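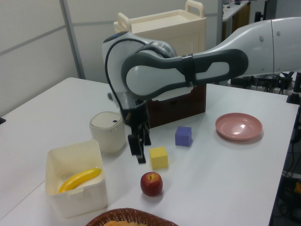
Figure 1. The arm above the yellow cube, gripper open. The banana is in the bin.

Can It Tidy a Table Yet?
Elikem Aryee, final project report, Stedgate

1. Why bother

My original proposal promised a robot that could clean up a shared kitchen. My supervisor wrote "which part?" in the margin, and by November the answer had shrunk to one table. The chore became this: take what is lying around and put it where it belongs. Fruit goes in the bin, cubes go on the plate. A four-year-old can do it, though in my experience a four-year-old will want paying.

2. Setup

The software is in two pieces. Zuneo looks at the table and decides what is what, and Marikar plans the motion. I wrote neither of them. I wrote the part in between, which passes messages back and forth and is responsible for most of the bugs. For training I used 1000 recorded pickups, all done by me with a hand controller over one long month. My own tidying at home suffered during this period.

3. Results

I ran 202 test trials. A trial passed if the object ended up in the right place without my touching anything, including the stop button. The foam cubes did best. Foam forgives a bad grip, and a cube looks much the same whichever way you turn it. The apple was harder, as it rolls when nudged and the arm nudged it a lot. The banana caused the most arguments with Zuneo, which was happy to call it a banana and then unsure which end to approach.

The average successful pickup took 38 seconds. I can clear the whole table in less than that, and I am not a fast person.

4. What went wrong

Most failures were dull. The fingers closed a little short, or came down on top of the object and pushed. A few were my fault - I moved the lights halfway through and forgot to write it down, so trials before and after the change can't be fairly compared. I have left them all in and marked them in the appendix.

5. Could a shop use this?

Jusport, who let me watch their stockroom for an afternoon, restock 2000 items on a normal shift. At my speed one arm would need most of a day to do it, assuming every item were a foam cube. Their manager was very polite about this.

6. Next steps

Faster approach moves, softer fingertips, and a second round of apple trials with the lights left alone.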